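Diary, the Skalico rewrite

Up early, coffee, straight into the planner logs. Left the overnight batch going on the room scene and it got through 262 episodes before the queue hung. Same hang as before I think, the lock in Ngata that never lets go if a worker dies while writing. Put a timeout on it. Ugly. Will fix properly when Kelly is done with her branch.

Main thing on the list is still the reach planner. Skalico gives me good paths for one arm and junk for two. It plans left, freezes left, plans right around it, and by then right has no room. Kelly Furnival has been telling me this for weeks and I kept saying the cost weights would cover it. They don't. She was nice about it.

Spent the first hour in the head view again. Everything in the room leans, so the horizon is no use to me and I keep reading "up" off the Starry Night print. Bad habit. Turned the gravity arrow on in the viewer and left it on. 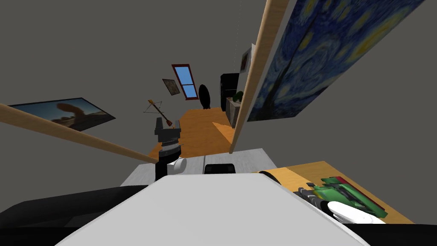 Zerden annex, November

Right hand down on the green and red thing on the wood table, left one up over the white table with its fingers open. Fine as a pose. But the poles. Two long wooden ones across the view and the planner has no idea what to do with a long thin thing. The collision mesh for the near one was a box, a big fat axis-aligned box, so in planner world half the space over the white table was solid. No wonder left kept taking the scenic route.

Swapped the box for a capsule. One line in the scene file plus a lot of swearing at the loader, which wants radius before length and says nothing when you get them backwards. Plan time for the left arm went from 549 ms to 300. Did not expect that much. Ran it over again to be sure, same.

Then perception. Flekik (the segmenter, v-whatever we're on) still calls the white plate part of the robot. I sort of get it. White arm shell, white plate, white dish, all pale and curved and next to each other. The self-filter is meant to knock out anything within the arm model plus padding, and if the padding is big the plate goes with it. If it's small you get little crumbs of arm left in the cloud and the planner thinks it is about to hit itself. Which it is, in a sense.

Tried 5 padding values. The middle one is least bad. Wrote them all in the notes file this time, with the seed, because last month I didnt and had to do the whole sweep over.
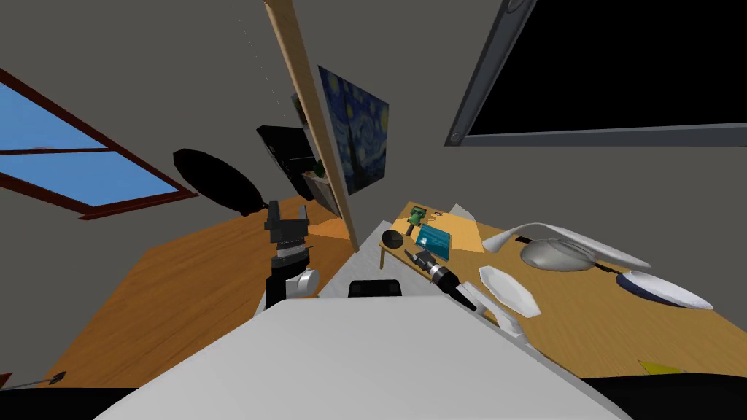

Right wrist over the table, tilted plate close by.

Kelly came on the call after lunch. Went through the above. She wants the self-filter to use the rendered mask, which we get for free in sim, and I said sure but then we learn nothing about the real one. Went around on that a bit. Settled on: log both, plan on the filter, use the mask only to score it. Good compromise, more disk. She also asked why the black oval by the window has no name in the scene graph. No clue. It's "object_misc" with no parent. Gave it a parent so the tree view stops complaining, didnt rename it.

Afternoon on the two arm problem for real. Idea is plan both in one joint space, seed it with the one-arm answers, and let it relax from there. Slow as mud on first try. Then found I was checking every link against every link, including pairs that can't ever touch. Pruned the table of pairs. Much better, still not fast enough to run inside the loop, ok for offline.

Hover test last. Both grippers to just above the table, fingers up, hold, no contact, then read back what Flekik thinks is on top. It found the blue box and the yellow block and split the crumpled white bag into pieces again. The thin dark stem under the green figure it missed completely, so the figure floats. Planner would happily send a finger through the stem. Need a rule that says if a thing hangs in the air then fill in down to the table. Hacky but everybody does it. 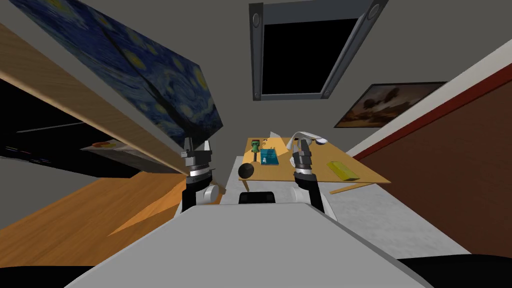 Left for tomorrow

Stem fill rule. Put it in Flekik, not in the planner, Kelly will have my head otherwise.

Capsules for the rest of the long stuff. The board under the painting too, it's still on the old box.

Loader should yell when radius is bigger then length. Ten minutes, just do it.

Ngata lock. Ask if her branch touches the writer before I start.

Restart overnight batch with the new pair table, old seed. Check disk first, logging both masks is going to eat it.

6:40 pm, shutting the laptop. Batch is queued and the first worker came up clean.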